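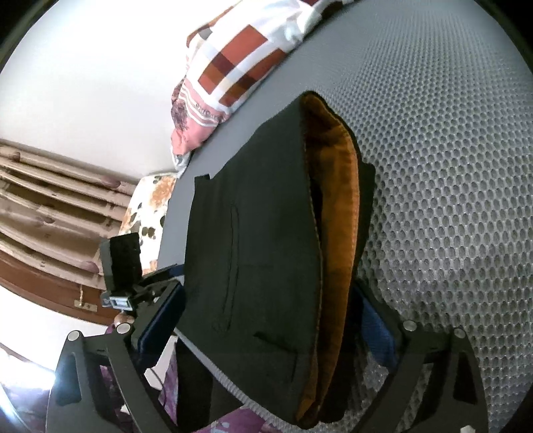
Ticket 456 – Folidcombe blocks editor won't save pupils' projects
Opened by: Rosalía Sotomayor, coding club, Hegyi Primary
Status: closed, see last entry

Entry one. Hello again! We've got 18 laptops in the club and since the September update none of them will save a project if it's got a custom sprite in it. The children press Save, the little wheel spins, then up comes "Error 652" and back we go to the blank cat-and-stage page. Projects with only the built-in sprites save fine. I've restarted everything, cleared the browser cache on my own machine and tried a different login, and I've had one very cross Year 5 who lost a whole maze game (me too, I'd helped with the lava).

Entry two. Alvar Lindqvist from Ornport rang back, thank you Alvar, and asked me to check the picture sizes. They're small. He then had me rename a sprite from "dragon (new)" to just "dragon" and it saved first time! So the brackets were upsetting it. I went round and renamed the rest, and all but two laptops were happy.

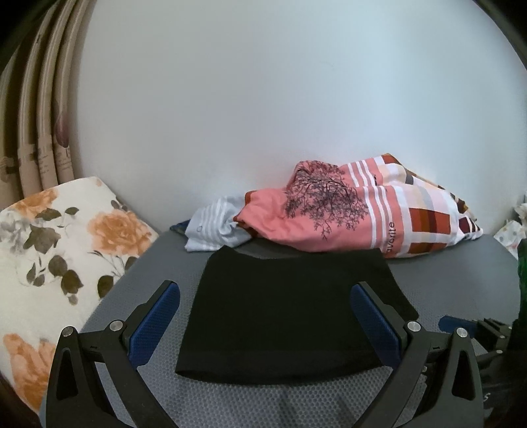 The two awkward ones saved all right but opened again with the sprites in the wrong order, so the wizard ended up hidden behind his own castle. I had to explain layers to the group on the spot. I told them to think of a folded black cloth lying on a grey mat with a heap of clothes at the back – the cloth is your front sprite, the heap is further behind, and the mat is the backdrop and stays put. They got it straight away, but "go to front layer" still did nothing after a reload.

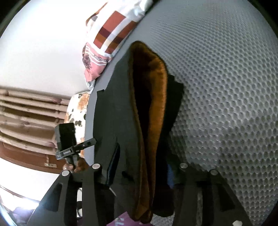

Folded brown fabric, rust-orange edge.

Entry three. Alvar spotted that both machines were still on the old version of the editor. I'd been putting off the update as the wifi in that corner is dreadful. Moved them next to the router, updated, reloaded the castle project and the wizard is standing out in front where he should be. Please could the error message mention brackets in names? Happy for you to close this one.

Ornport Support | Contact us | © Ornport | Back to top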